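Let Them Set the Table

My niece's robotics club had its open evening in January, and I came home with a cold, a paper cup of somebody's excellent cider still in my coat pocket, and an opinion, which I have been carrying around ever since and would now like to put down somewhere.

When I was in school, a robot contest meant a ring on the gym floor and two machines trying to shove each other out of it. It was loud and it was over in a minute, and I loved it (I still have the dent in my shin). So I understand the parents who stood at the back this year with their arms folded, waiting for something to crash. What they got was housekeeping. The club's project is called Turkel, after a street one of the founders grew up on, and the whole of it is kitchen work: plates, mugs, a basket with two corn cobs in it, a rack, a toaster oven. Two arms, one table, and a group of teenagers arguing in low voices about how you pick up a plate.

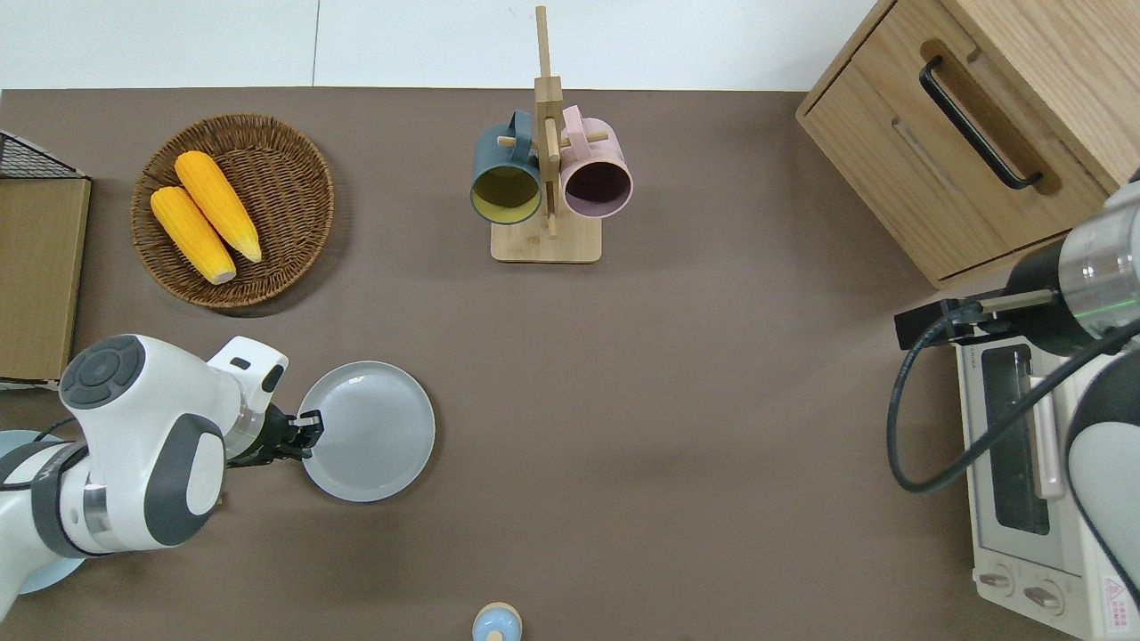
I want to defend that argument, because I think it's the best thing I have seen a school pay for in years. A plate is a miserable object to pick up if you've never had hands. It's flat, it's slick, and it gives you a thin little rim to work with and no second chances. My niece spent most of the fall on the rim question alone. She could tell you how far down the fingers ought to come and what she thinks of people who grab too early, and she told me all of it over dinner, with a saucer, while the gravy went cold! I don't remember ever caring that much about anything I did for a grade.

And there's the patience of it. The club's rule is that a task counts only when it has been tried 100 times, good tries and bad ones all written down in the same notebook. There is no trophy for this. The rival club over at Tundska has a shelf of trophies, and good for them, but I looked through that notebook, and I saw page after page of kids admitting in pen that something hadn't worked and then saying what they'd change. I know grown men who can't manage one line of that.

I also like that it's humble work. Somebody in every house puts the dishes in the rack, and it does a sixteen-year-old no harm to find out how much skill is hidden in it.

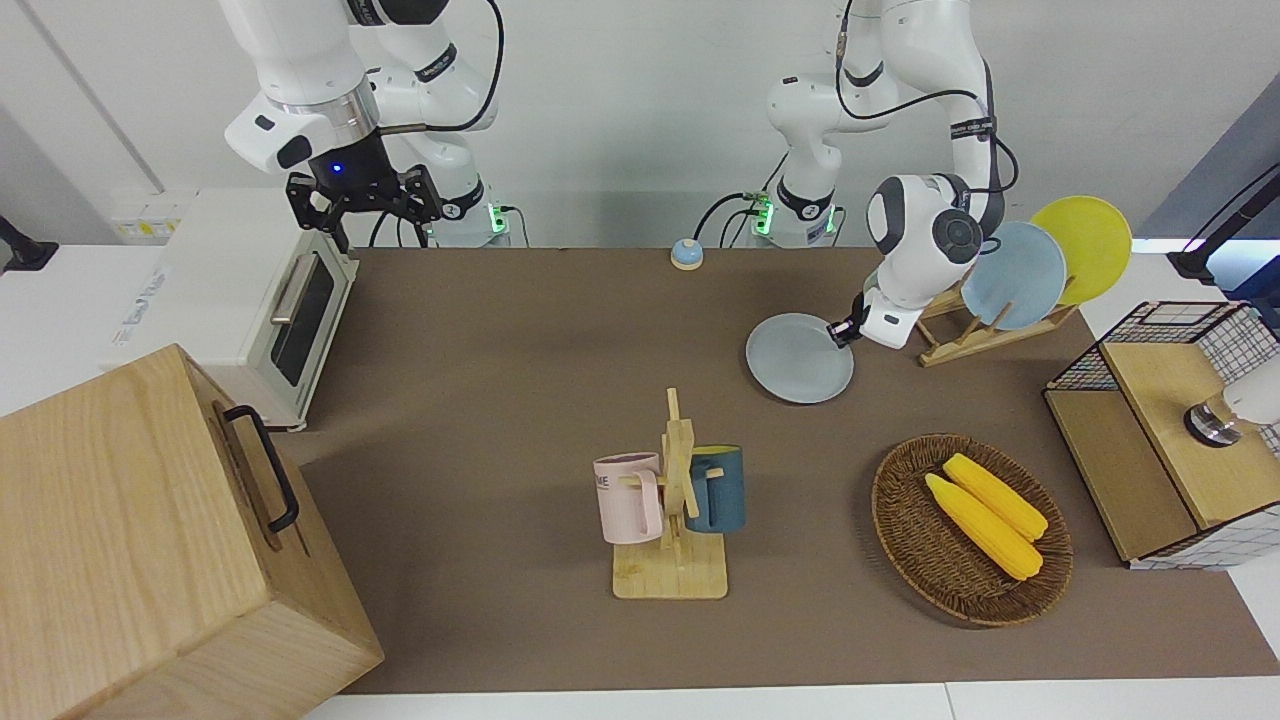
Helmut Rothe wrote to me after he read a draft of this, and he thinks I'm being sentimental. Kids need a deadline and an opponent, he says, and a club that never has to win anything will drift along until the two most stubborn members are doing all the work. He'd give them six weeks, put them up against Tundska with the same plates and the same rack, and let everybody's grandmother come and cheer.

He has a point about the stubborn members, I'll grant him that, and my niece is one of them. I might even come around on the grandmothers. But I'd ask him to keep the notebook, and to let it count for at least as much as the clock does, and to give the quiet kids a turn at the controls before anyone starts cheering. The club meets again at four o'clock next week, and I've promised to bring the cider.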